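Questions of Light and Air: A Conversation with Roman Jabłońska

Published May 6, 2018

When the staff of the Tindlow Center for Working Environments moved into their present building, the first complaint arrived before the boxes had been unpacked. A window seat was too bright. A second complaint, received the same afternoon, concerned a desk on the opposite side of the floor that was too dark. Roman Jabłońska, head of the Center's program on daylight and interior comfort, has kept both messages.

"They were written by two people sitting in the same room, under the same ceiling, at nearly the same hour," Jabłońska said. "Each was entirely right. I have used them in every lecture I have given since."

Jabłońska met with the editors of this bulletin to discuss the Center's survey of shared offices, the results of which have been presented to member organizations over the past several months. The survey collected responses from 346 employees in 25 workplaces and asked them to report on lighting, temperature, noise, and the freshness of the air at three points during the working day. It is the largest study the program has undertaken.

The subject was not Jabłońska's first choice of career. Trained as a surveyor, Jabłońska spent several years measuring older commercial buildings on behalf of Stępień, a property management firm with a large number of leased offices. The work required long visits to occupied rooms, and the occupants wished to talk.

"I came with a measuring tape and a folder of floor plans," Jabłońska recalled. "People assumed that I had been sent to fix the heating. I explained that I had not, and they told me about the heating anyway. After a year of this I had a second folder, and it was thicker than the first."

The second folder became the basis of a short report to the firm. Its main finding was that tenants seldom left a building because of the rent alone. They mentioned glare on their screens, meeting rooms that grew stuffy by mid-morning, and drafts from grilles placed directly over a desk. The report was read with interest, and Jabłońska was invited to join Tindlow to continue the work on a wider scale.

The recent survey departed from earlier efforts in the way it handled time. Most questionnaires of this type are completed once, at the convenience of the employee, and ask for a general impression. The Center's staff considered this a weakness. A person who fills in a form shortly after lunch in a warm room will describe a warm room, whatever the conditions at nine in the morning. Respondents in the new survey were asked to complete a brief card three times a day for two weeks.

"We were warned that the cards would not come back," Jabłońska said. "Some did not. But where a manager took the trouble to complete a card as well, the rest of the office tended to follow. I would advise anyone planning a similar study to begin with the managers."

Among the findings, the responses on daylight drew the most attention. Employees seated within a short distance of a window were more satisfied with their surroundings in general, including matters that had no evident link to the window, such as noise. The same employees were also the most likely to report discomfort from glare. In several offices the blinds had been lowered to deal with low morning sun and were still lowered late in the afternoon.

"A blind is a very easy thing to close," Jabłońska observed. "To open it again, someone must notice that the reason for closing it has gone, and must be willing to stand up and lean over a colleague's desk. In one office in our study the blinds on the east side had been down since October. The staff there gave the daylight a very low mark, and I believe they had forgotten that there was any to be had."

The Center does not recommend automatic blinds as a general remedy. Jabłońska noted that in two of the workplaces where they had been fitted, employees disliked the sudden movement and had asked for them to be switched off. The program's guidance proposes a simpler measure: a fixed time each day, agreed upon by the people in the room, at which all blinds are raised and then lowered again only where needed.

Glass within the building raised a different set of questions. Many of the offices surveyed had replaced solid interior walls with glazed partitions, often in order to carry daylight into the middle of the floor. Clear glass was found to be effective for this purpose but unpopular with those seated behind it. Frosted glass was better received. It lets through a softer light and spares the occupants of a meeting room the sense of being watched.

"People told us that they could not concentrate behind clear glass, even when the corridor was empty," Jabłońska said. "They were waiting for someone to pass. With frosted panels the complaint nearly disappears. There is some loss of light, and the loss should be measured before the panels are ordered – but in most of the rooms we visited it was a fair exchange."
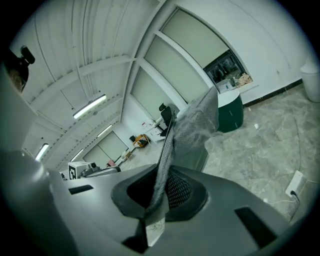 An office interior with frosted glass panels along one wall.

Finishes overhead and underfoot also affect how a room is experienced, although employees rarely name them. Pale ceilings were associated with higher marks for brightness, even in rooms where the fittings were modest. Floors were mentioned chiefly in connection with sound. Respondents in offices with hard floors reported footsteps and the movement of chairs as a frequent distraction, while those in carpeted rooms were more likely to mention voices.

Jabłońska was cautious about drawing firm advice from this. "If you remove one noise, the next one becomes the loudest," Jabłońska said. "A carpet will not make colleagues speak more quietly. An organization should decide which sounds it can live with, and should put that question to the people who sit there before it puts it to a supplier."

On temperature, the survey confirmed what building managers have long maintained: no single setting will satisfy an entire floor. In one workplace, 54 employees shared a single thermostat, which had been placed beside the entrance and responded mainly to the opening of the door. The Center's recommendation in that case was to move the device. The office manager reported afterward that the number of complaints had fallen, though they had not ceased.

The program has since been asked to advise two organizations on new premises. Pornusico, a publisher of music for schools, is preparing to bring its editorial and production staff together on one floor and has requested guidance on the placement of quiet rooms. Statport, which operates a records service, is planning an office for up to 200 employees. Jabłońska expressed satisfaction that both had approached the Center before signing their plans.

"As a rule we are called when the furniture is already in place," Jabłońska said. "By then the choices are few. You may move a desk, you may turn a desk, or you may give the person at the desk a lamp. I have nothing against lamps. I have recommended a great many of them."

Asked what a small organization with little money might do, Jabłońska suggested beginning with a walk through the premises at an unusual hour. Early morning and late afternoon reveal faults that are hidden at midday, particularly in winter. Jabłońska also advised that the person responsible for the building sit at several different desks for at least an hour each, with a computer switched on and ordinary work to do. Standing in a doorway, in Jabłońska's experience, reveals very little about a room.

The Center will repeat part of the survey in October, with questions added on the use of shared desks. Employees who do not have a fixed seat were few in the first round, and their replies were set aside for separate study. Early reading of those cards suggests that they give higher marks to light and lower marks to almost everything else, but Jabłońska declined to comment further until more responses are available.

The two messages that opened the Center's own file were eventually settled without recourse to any guidance. The employee at the bright desk and the employee at the dark one were asked whether they would care to change places. Both agreed, and the exchange was made within the week. Jabłońska's own desk is in the middle of the floor, at some distance from the windows, and has a lamp.

Member organizations wishing to take part in the next round of the survey may apply in writing to the program office at Tindlow. Copies of the response card and the accompanying instructions are available on request.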